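Ticket: Posts flagged "False info" and pulled from Browse page, appeal stuck
Status: Open, waiting on vendor
Priority: High
Product: Flalari (community accounts)
Opened: Wednesday, November 25, 2020

Summary
Our account is Paltimgate. Since this morning a chunk of our posts carry the gray "Disputed by reviewers" label. Not in Browse, not on tag pages. Followers still see them, strangers don't. No email, no notice in the inbox. Found out from a follower.

What we post: local event listings, party ideas, store hours. Not news. No health stuff, no election stuff.

Steps to reproduce
Log out. Search tag #paltimgate. Count what shows up.
Log in. Same search. Everything is there.
Open any post from May. Label at the bottom, small gray text, link goes to a help page that says "content may be partly false" and nothing else.

Expected: post shows up for logged out users, or we get told which claim is wrong.
Actual: hidden, no claim named.

Log

09:10
Checked account standing page. Says "Good." Green check. So the account is fine but the posts aren't?? Screenshot attached to ticket.

09:25
Exported the post list. 1,098 posts total, 60 with the label. All 60 have the same store hours graphic in the last slide or in the comments. Older posts without the graphic are clean.

09:40
Theory: the graphic matched something. Flalari help says once a reviewer rates an image, copies of it get the same rating automaticaly. Our graphic was built on a free template, white text on blue. Somebody else could of used the same template for a bogus closing notice and ours got swept up with it.

10:05
Test 1. New post, plain text, no graphic. Visible logged out after a minute. Good.
Test 2. New post with the graphic. Label in under five minutes. Hidden.
Test 3. Graphic recolored to green. Label again. So not matching on color.
Test 4. Graphic with the text moved to the left side. No label. Visible.

So it's the layout. Pretty sure anyway. Left tests 1 and 4 up, deleted 2 and 3.

10:30
Filed appeal from the post menu. Form only allows 200 characters. Wrote: "Store hours graphic, made by us, hours are correct, please check match." Form took it. No case number.

10:50
Tried appealing a second post. Error: "You already have an appeal under review." So one at a time? At this rate the other 59 are going to take a while. Is there a bulk option?

11:15
Called Lindholm, they manage our ads. Their rep can't see labels on regular posts, only on paid ones. Our paid post with the same graphic is running fine and has no label. Makes no sense. Same image file.

11:40
Checked whether deleting the last slide clears it. Edited one labeled post, removed graphic. Label stayed. Logged out, still hidden. Help page says edits get re-reviewed "in due course." No time given.

12:20
Bandska (the scheduling tool) shows all 60 as "Published - OK." So Bandska doesn't read the label at all. Anyone relying on that dashboard would have no clue. Separate ticket opened with them, asked for a column for it.

13:05
Paused the queue in Bandska so nothing else goes out with the old layout. Swapped in the moved-text version for the next batch.

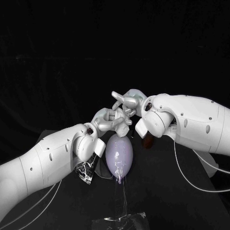

Bandska support wrote back that the label status is not in the feed Flalari gives them, so they can't add a column until that changes. They suggest checking logged out by hand once a day. They also said other accounts wrote in this week with the same layout problem and that for one of them the labels dropped off after a single appeal went through, all the copies at once.

14:30
OK so that would mean no need to appeal each one. Would be great. Not counting on it. Leaving the one appeal alone for now, not editing any more of the labeled posts in case an edit resets somthing.

14:45
Reach numbers for the ticket, one labeled post against a similar one without. Clean post: 200 views from Browse. Labeled post: zero from Browse, follower views normal. Both went up the same week.

15:10
Still no reply on appeal. Status page says "Under review."

Questions for Flalari
Which image did ours match?
Who rated it, and can we see the rating?
Why does account standing say Good when posts are hidden?
Does one accepted appeal clear every copy, yes or no?
Why is the paid version not labeled?

Workaround until fixed
Use the left-aligned graphic. Check tag page logged out after every post. Don't trust the Bandska status. Queue stays paused for anything with the old file.

16:00
Nothing new. Ticket left open, next check first thing in the morning.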